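What I learned when I left a bank and started to advise small firms

Three years ago I stopped working in the credit department of a bank and began to work for myself. I named my little company Bristari, for no reason except that the domain was free and I could spell it on the telephone. English is my third language, so this second point was important to me.

I want to write down some things about valuation of small companies, while I still remember what confused me. In the bank I saw valuations every week, but I saw them finished. Somebody had already decided what the profit was. Now I am the person who must decide it, and the owner is sitting on the other side of the table and he has his own number in his head.

My first client was a wholesale business in Brirnis. The owner wanted to sell to his two managers. He had read that companies in his field sell for five times profit, and he had multiplied. The managers had also read something, and they had arrived at a much smaller number. They were all polite people, and they had not spoken about the price for almost a year.
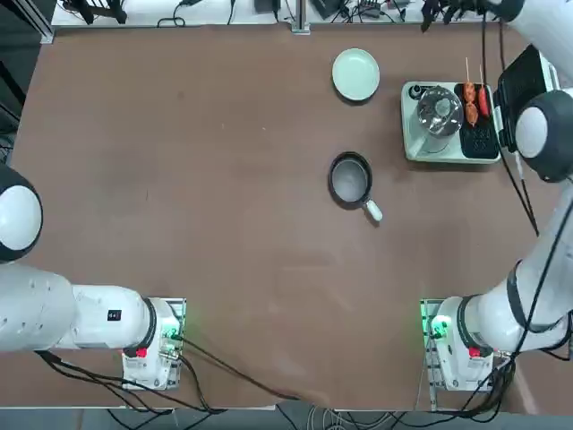 Which profit do you multiply?
The profit a new owner would have, after paying a normal salary to somebody who does the present owner's job.

In the case of the wholesaler, the owner paid himself very little and took the rest as dividend. When I put a normal manager's salary in the accounts, a good part of the profit went away. He did not like this. I would also not like it. But a buyer cannot work for free only because the seller did so for twenty years.

There are adjustments in the other direction too. He had a car in the company that his wife used, and he paid rent for a storage room which was full of old furniture. These costs will stop when he leaves, so I added them back. I make a list of every adjustment, large or small, and I keep the invoice next to it. The smallest on that list was 226 dollars, for a magazine subscription. The owner laughed at me, but later the managers' accountant asked exactly about this line, and I had the paper.

After the adjustments I look at the working capital. In my opinion this is where most quarrels start. The price is agreed, everybody shakes hands, and then the buyer discovers that the seller has collected all the customer payments early and delayed all the suppliers. The bank account was emptied as dividend and the new owner begins with bills. Now I ask for twelve months of figures, I calculate the normal level, and I write in the agreement what happens if the closing day is above or below it. For a business with seasons one month is useless. January looks wonderful for a garden shop, if you look only at the stock it does not have. 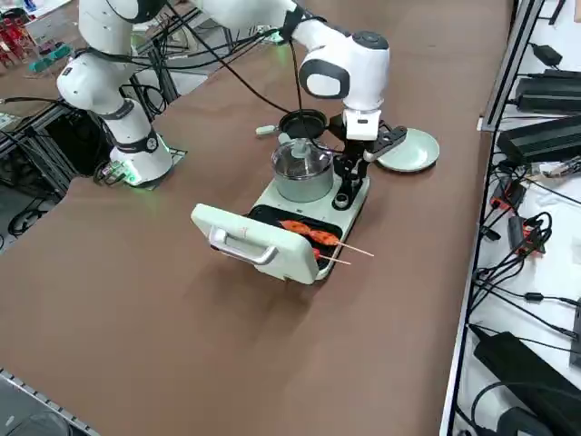
Equipment is the second place where people talk past each other. The owner remembers what he paid, the accountant knows what is left in the books, and the buyer wants to know what he must replace next year. These are three different figures and they can all be correct. Take a table with two white robot arms and a mint-green cooking station at its center: the books may treat everything there as one purchase with one date, but the parts will not necessarily get old together, and a buyer should ask about each of them separately. I ask the owner to walk with me through the building with the asset list in his hand. On one such walk we found that a forklift from the list had been sold long ago, and that a packing machine, which everybody used every day, was not on the list at all. It had been booked as a repair.

What I do not do is add the equipment on top of the multiple. I did this once in a draft, in my first months, and I am still a little ashamed. If the machines are needed to earn the profit, then they are already inside the price. Only things the business can live without are added, such as an empty piece of land or cash above the normal need.

Then there is the question of customers. I sort them by sales and I look at the top of the list first. Rees, a small printing company I worked with last winter, had very good margins and one customer who bought almost half of everything. There was no contract, only a friendship. I could not tell the owner that this friendship had no value, but I could also not tell the buyer that it would continue. In the end we proposed that part of the price be paid later, and only if the customer stayed. It took many evenings to write this in words that both sides understood in the same way.

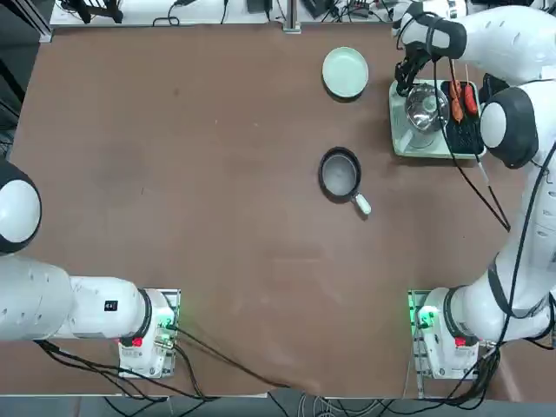 Two arms, one on each side of the table.

Some readers asked me which software I use. For the model itself I use a normal spreadsheet. I tried Revus for some months and it makes nice reports, but I could not see how it came to the discount rate, and when a client asks me "why this number" I want to answer without opening a help page. My spreadsheet has 1111 rows now - too many, I know. Every row was a good idea on the day when I added it. In the summer I want to clean it.

About fees I will be open too. For a first look, where I read the accounts and give a range on two pages, I charge 1000 dollars. A full report costs more and it depends on how the books are kept. I do not take a percentage of the sale. If I did, I would want the price to be high, and the managers in Brirnis would have been right not to trust me.

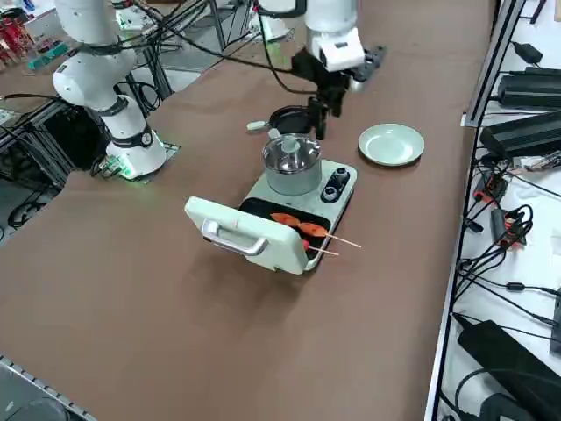

The stainless steel pot and the gripper over it.

The wholesaler did sell in the end. The price was closer to the managers' number than to his, but he kept the building and rents it to them, and this gives him an income each month. He told me the rent pleases him more than the price.

Next time I want to write about forecasts, and why I ask for last year's forecast before I read the new one. If you have a question on adjustments, please write it in the comments. I answer slowly, usually after nine in the evening, but I answer.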